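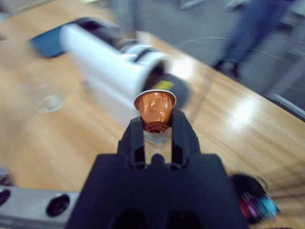
I need people who are willing to sit at a table, drive a robot arm around for a couple of hours, and then complain to me about it in detail. If that sounds like a decent way to spend an afternoon, read on!

First, who I am. My name is Åsmund Hovland and I run the gripper bench at Sternby, where we test robot hands that other people build. Companies send us their grippers, we bolt them to the same arm, give them the same jobs, and write down what goes wrong. It's a small lab on the second floor of the old Bistbridge building (the entrance is around the back, next to the bike racks, and the front door has been stuck since December, so please don't try it).

What we're doing this summer is a side-by-side comparison of two sets of fingers and two hand controllers. The fingers are called Hemmin and Zivcombe. Hemmin is stiff, Zivcombe gives a little when it touches something, and I have an opinion about which one I'd want in my own kitchen, but I'm keeping it to myself until the numbers are in. The controllers are a plain joystick box and a handheld thing you wave in the air while the arm follows along. My coworkers are split right down the middle on that one and it has gotten a bit heated at lunch.

The job you'd be doing is making coffee. Well, the first half of making coffee. You pick up a capsule, turn it the right way around, bring it over to the machine and get it into the slot. People laugh when I tell them this is the test, and then they try it. A capsule is light, it's tapered, it's slippery foil all the way down, and if you squeeze it in the wrong spot it either dents or shoots off across the room. I once spent a good part of a morning looking for one that had rolled under the server rack. It's a much meaner object than a wooden block, and wooden blocks are what most gripper tests still use.

There's a camera at the wrist, looking out past the fingers, and for part of the session that's the only view you get. Fair warning, the picture smears when you swing the arm quickly, and some people find that a little hard on the stomach. You can stop whenever you want, and you still get paid for the session. I mean that - I would much prefer you stop than push through it and feel lousy on the bus home.

So who am I looking for? I have room for 40 people, and I'd like as many of them as possible to have never touched a robot. Engineers are welcome too, but I can get engineers easily, they're all over this building. What I'm short on is everybody else. Bakers, bus drivers, retired folks, people who sew, people who are bad at video games. Left-handed people, please, please write to me! The joystick box was clearly designed by somebody right-handed and I'd like some proof to wave at them.

You do need to be 18 or older, and you need to be able to follow spoken instructions in English. Glasses and hearing aids are fine. You can do the whole thing sitting down or standing up. If you use a wheelchair, the table goes up and down and there's an elevator, just tell me ahead of time so I can clear the chairs out of the aisle.

A session goes like this. You come in, I show you where the big red stop button is, and you get some time to play with the arm without anything being recorded. Then you do a block of capsules with one set of fingers and one controller, take a break, and switch. After the last block we sit down with something to drink and you tell me what annoyed you. I'll be taking notes by hand, and I'm slow, so bear with me. The recordings keep what the arm did and what the wrist camera saw. We don't film your face, and your name gets swapped for a number before anyone else on the team looks at anything.

Pay is 600 kronor for the session, by bank transfer, usually within a couple of weeks. If you live far out, ask me about travel money before you book a ticket, because I have a small pot for it and it won't last forever.

One more thing, for anyone who reads this and wishes it was an actual job: I'm also hiring one part-time bench assistant to help me run all this. You'd be swapping fingers, resetting the table between blocks, checking that the camera mount hasn't worked itself loose (it does that), and keeping the log tidy. No degree needed. Steady hands and a good mood at the end of a long day count for a lot more. Put "bench" in the subject line if it's this one you're after, and tell me about something you've fixed.

For everyone else, write to me at the lab or call extension 797 and leave a message with your name, a number where I can reach you, and whether mornings or afternoons are better. Please get in touch by 10 July 2023. I answer everybody, including the people I can't fit in, though it may take me a few days.

And yes, you can have a coffee afterward.

Åsmund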